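Firnero Club Bowling Machine

Home > Cricket > Training equipment > Bowling machines

Model: Club
Type: two-wheel electric bowling machine
In stock. Ships from the Cillska warehouse.
Written by Bhavana Nair, cricket buyer

I have been buying cricket gear for Cillska long enough to distrust anything with a dial on it. Bowling machines get sold with a lot of promises, and most of the promises are about what the batter will turn into after a winter of using one. I can't tell you what the batter will turn into. I can tell you what the machine does, where I think the maker's leaflet oversells it, and who should keep their money.

What it is

Two spinning wheels on a head, the head on a tripod, a control box on the side. You feed a ball down the chute and the wheels throw it. Turn one wheel faster than the other and the ball swings or grips, depending on how the head is tilted. It runs off the wall or off a battery, and the battery is sold separately, a habit of this whole trade that I still find annoying.

It takes dimpled machine balls. The leaflet also says "suitable for leather balls," and I'd read that line with one eyebrow up. It will throw a leather ball. It will also chew the seam, and a ball with a chewed seam doesn't come out the same way twice. If your coach insists on leather, budget for a lot of leather.

Speed

The dial is numbered and the leaflet would like you to believe the numbers are miles per hour. Treat them as settings. We put our shop unit in front of a radar gun and the top of the dial read slower than the leaflet claimed, though still faster than most club players want to face before dinner. The low end is more useful than the high end anyway. A junior can groove a forward defensive all evening at the gentle settings, and the machine holds its line well there.

Push it up toward the top and the line starts to wander unless the tripod feet are pegged. On a hard indoor floor you can't peg them, so use sandbags. The leaflet shows the machine standing free on a shiny hall floor with no bags at all. I don't believe whoever set that up was bowling at full pace.

Swing and spin

Swing is good. Outswing to a right-hander is the best thing it does, late enough to be interesting and repeatable enough to practice against. Inswing is nearly as good.

Spin is where I part ways with the marketing. "Replicates every type of spin" is printed on the carton. It gives you a ball that turns. It does not give you drift worth the name, and there's no hand to read, so a batter who learns to play the machine's leg break has learned to play the machine's leg break. Pay for a net session with a real spinner if spin is what gets you out.
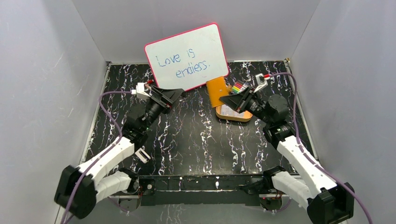

The same goes for the random mode, sold as an add-on under the name "Match Brain." It shuffles length and line within limits you set. Fine, as far as it goes. A bowler who has just been hit for four does something about it, and a shuffled list does not. I'd leave the add-on in the catalog until you have used the plain machine for a season and know you're bored with it.

What a customer told us

Hauwa Chukwu coaches the juniors at Afolabi Cricket Club and has had a Club model through two seasons. I asked her to be blunt.

"The motor has been fine. The chute cracked in the first December when one of the kids fed it a ball that had been sitting outside, and the new one took longer to come than I'd like. My better batters got better, but they'd have got better with me throwing at them. What it saved was my shoulder."

That seems a fair account to me, and I would sooner print it than the line on the carton about professional results.

How it compares

The obvious rival at this level is the Jurnness Pace. The Jurnness is lighter and folds smaller, and if you're carrying it from a car to a park by yourself, that counts for a good deal. Its swing is less steady, and the legs flex. I have heard people say it's faster. I haven't seen it be faster.

There's also the used market. Clubs sell these when they fold or upgrade, often cheap. Ask to see the wheels. If the rubber is glazed or grooved, you will be buying new wheels within the month, so take that off the price. Ask to hear it run as well. A steady hum is what you're after, and a tick is a bearing.

Who should skip it

Anyone buying for one child under ten. A tennis ball and a patient adult will do more.

Any club without a person willing to be in charge of it. These machines get left on, left out, and lent to someone's cousin. They also throw a hard ball at a person, so they need an adult at the feed end every time it's switched on, with a helmet on every batter no matter how slow the dial is set.

Anyone who has been told it will add runs to their average. I have one story on that subject. A man came in last year and told me he'd made 231 in a club game after a winter on a machine, and he may well have. He also mentioned a short boundary and an attack that was missing its opening bowlers. I sold him some balls.

In the box

Machine head with both wheels fitted
Tripod with pegs
Control box and wall lead
Ball chute
14 dimpled machine balls
Printed manual (the setup pages are decent, the coaching pages can be ignored)

Not in the box

Battery and charger
Automatic feeder
Sandbags
Carry bag, though the tripod comes with a strap

Warranty

Firnero covers the motors and control box for 2 years. Wheels and chute count as wear parts and are covered for nothing at all, which the leaflet mentions in its smallest type. We keep spare chutes at Cillska now, after what happened at Afolabi. Wheels are ordered in, so don't wait until they're bald.

Returns

You may return an unused machine in its carton. Once a ball has gone through it we treat it as used, and we can tell, because the wheels pick up color from the first ball. If you aren't sure, call the shop in the morning and ask for me. We have one set up in the back net and you can face it before you spend anything. Bring your own helmet and pads.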